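Zolance gripper kit — anyone running one?
Small Arms & Desktop Automation > Kits and Parts

benchrat_14
Looking at the Zolance two-finger kit, the one with the wrist camera. 1,264 shipped, which stings. Want it for kitchen-type stuff, cups and bowls, no heavy parts. Worth it over the Trastex?

plumbline
Had the Trastex first. Fine on boxes, hated anything round. Sold it in November, don't miss it.

okra_dan
Disagree with plumbline. Trastex is fine on round stuff if you swap the pads. Pads are 14 bucks. You're paying a lot extra for a camera and a nicer box.

plumbline
Swapped the pads. Still hated it.

tinsnips
Own the Zolance. Fingers good, software meh. Calibration took me a whole evening and the manual skips the step where you zero the fingers. Support did answer tho, next day.

benchrat_14
How's the wrist cam up close? Thats my main worry. Spec page says it focuses down to 105 mm and then nothing.

tinsnips
Soft up close. Usable. You get the rim fine, small detail goes mushy. I wouldn't try reading a label with it.

okra_dan
So the camera is mushy and the software is meh. For 1,264. ok

tinsnips
Didn't say mushy everywhere lol. Further back it's sharp. And for grabbing a mug all you need is the rim and where the fingers are.

macaraeg_user
Third option — Macaraeg sells just the fingers, no camera, fits the same mount. Add whatever cam you like. More wiring, and you'll be printing your own bracket.

benchrat_14
Don't want to print anything. Can someone post a wrist view with a cup in it? Product page only has renders.

tinsnips
Sure, one from my counter

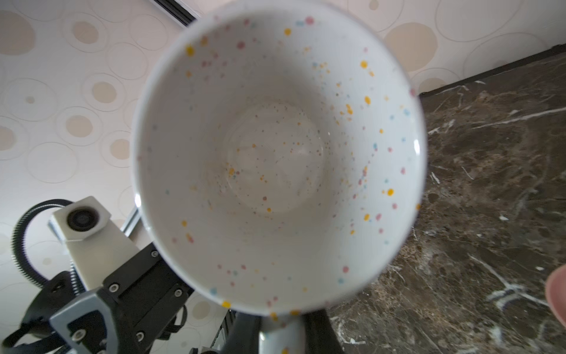
Wrist view, speckled mug, fingers at the bottom

benchrat_14
Better than I expected. I can see the rim all the way round, that'll do.

okra_dan
Bit soft. Would still want a second camera off to the side for depth.

tinsnips
No argument there. Nindov does a clamp for a side cam, havent tried it.

plumbline
What's the cycle rating on the fingers? Trastex says check the screws every 1,000 grips.

tinsnips
Manual doesn't say. I check mine when I remember

benchrat_14
Ordering the Zolance. Will post once I've got it calibrated.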